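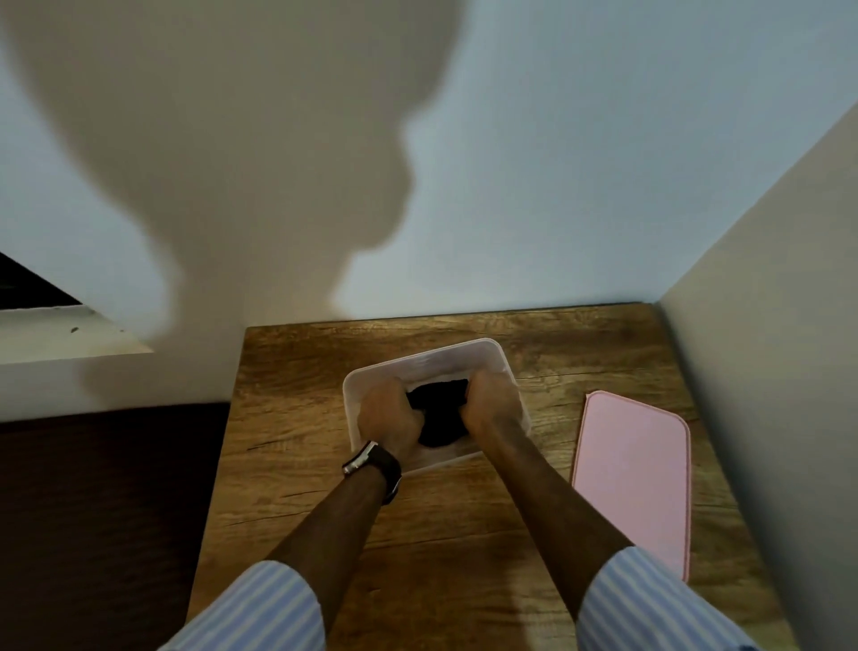

Kofi Nyarko says to stop buying packing gadgets and get on an earlier train, and he may be right, but I asked him about the night sleeper to Skekside and that's what I got. So I'm asking here. Ten hours in a seat, no couchette, and I have to be civil to my in-laws at breakfast. How do people sleep on this thing?

Theresia Fuchs

We use cookies to improve your visit. Accept / Manage

Irena Brzozowska
I've done the Skekside run every March for years. Book a window seat on the side away from the corridor door, which slams at Washolm and again at Dundura. Wear socks you don't mind being seen in. Keep your small stuff in one hard box so you aren't digging for it in the dark.

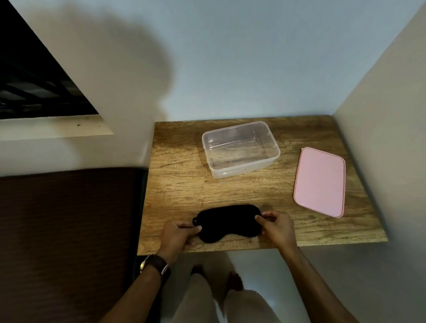

Eat before you board as well - the trolley sells one kind of sandwich and it has been to Skekside more often than I have. The lights go down after Dundura, and until then you may as well read.

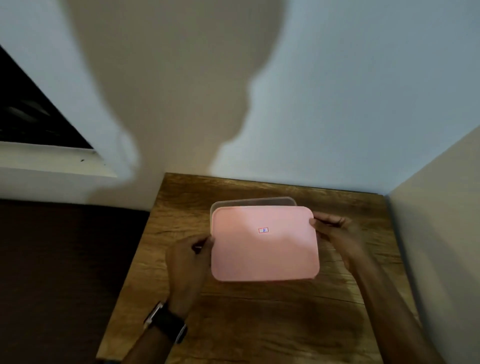 Corina Holzer
Seats, in order of misery:
- Anything facing the luggage rack. People visit their bags all night.
- The table seats. Four strangers, eight knees.
- Coach 20, if they put it on. The heating has two settings, and the other one is off.

Ferdinand Danzer
just drive

Related
Is the Wallner neck pillow worth it?
Bikes on the Dundura line
Lost property at Washolm station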